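4.2 Defining bin regions in Drukon Cell Manager

Bin regions tell the planner where it may look for a part and where the gripper may descend. Define them after camera calibration and before you load a pick sequence.

1. Open Setup > Workspace and select the fixed camera.
2. Click Capture Background. Keep the arm parked until the status line reads Ready.
3. Draw one region inside the rim of each bin. Leave the rim itself outside the region.
4. Draw a separate region for the center tray and set its type to Place.
5. Set Rim Clearance to 18 mm and click Apply.
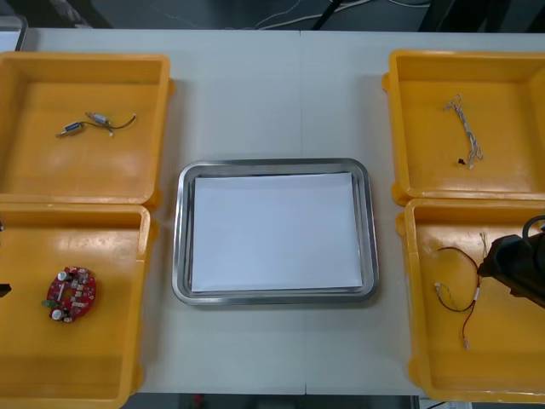 Figure 4-2. Four bins and center tray, with the gripper over the lower-right bin.

6. Assign a part class to each region. For wire bundles and harnesses, choose Flexible. For boards, choose Rigid.
7. Run Test Plan on each region at speed level 2.

Note: Glossy bins and steel rims can return false edges. If the detector outlines a rim as a part, lower Edge Gain and capture the background again.

CAUTION: Test Plan moves the arm. Keep hands off the table until the status line reads Idle.

If planning stops with error 1028, the region overlaps a rim or another region. Redraw it and repeat step 7. Regions are saved with the workspace file and are not copied to other cells.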